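From: Ingvar Þrastardóttir
To: cell-planning list
Subject: Re: Budget for the second bimanual cell

Selvaraj Liyanage wrote:

> Before September I need one number per line for the second cell. Right
> now I have three versions of the spreadsheet and they disagree on the
> grippers. I also don't know if the enclosure comes out of the equipment
> budget or the room budget. Kendero says their quote is good for 60 days
> and I would like to use it before it runs out.
>
> Also, do we really need spares for everything? The spares line is
> bigger than the table.
>
> Selvaraj

Selvaraj, all,

Use the version of the spreadsheet in the Bandara folder. The other two are older and I have moved them out of the way. The grippers disagreed because one copy had them priced per pair and another had them priced each.

The enclosure should go under equipment. We asked about this for the first cell and were told that anything bolted to the bench counts as equipment, walls included. The pink panels with the tree decals were the cheapest thing on that order, and I would buy the same style again. If somebody wants plain gray they can say so now, but it will not change the total by much.

For the task list, I have planned on the same work as the first cell: bagging groceries and snacks, two arms, one bag at a time. That matters for the budget because it sets the reach and the payload. Chip bags and candy wrappers weigh next to nothing. We do not need the heavier arms in the Surnel catalog, and I have taken them out. If anybody plans to move cans or bottles in the new cell, tell me before the order goes in, not after.
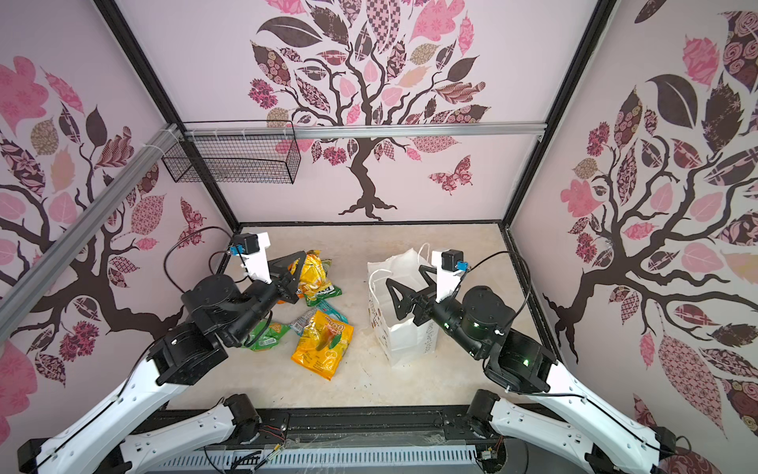 Do we have to order the second cell with the same grippers as the first?

It would be cheaper to. The fingers, the screws and the wrist adapters are all shared, so one box of spares covers both cells. A different gripper means a second box and another round of fitting. I got a price from Stendosine for a softer finger that might be kinder to chip bags, and it fits the adapter we have. I put one pair in as an optional line. It can be cut.

On spares in general: I went through what we replaced on the first cell. It was mostly cables. The ones that loop out from the wrist bend every time the arm moves, and we have gone through more of them than I planned for. Motors were second, fingers third. We have not replaced a single link. So I have changed the spares line as follows:

Cables: full set for both arms, plus one extra set
Motors: two, wrist size only
Fingers: two pairs
Links: none
Power supply: one

That brings spares down to 1,000 even. It is still more than the table, but the table is just a table.

Consumables have their own line this time. Last time the shopping bags and snacks went on my card and it took a long while to get paid back. Paper bags with rope handles come in cases of 100. The handles give out before the paper does, so plan on two cases. Snacks I have put at 197 for the first order. Please do not substitute boxed items to save money -- the whole point is packages that crumple and slide.

Things I left out on purpose: a second workstation, new lighting, and a cart. The workstation can be shared as long as we do not run both cells at the same time, and nothing in the current schedule calls for that. If it does come up, we should budget it as a separate request with its own approval.

Things I am not sure about: shipping from Kendero, which they list as "to be confirmed," and whether their price includes the mounting rail. The first cell's rail was billed separately and we only noticed when the invoice came. I have written to ask them. Until they answer, I am carrying the rail as its own line.

Selvaraj, if you can live with the above, I will freeze the spreadsheet at 4 p.m. tomorrow and send it up. Changes after that will have to wait for the next round. If you want the softer fingers cut, just reply with "cut" and I will take them out.

Ingvar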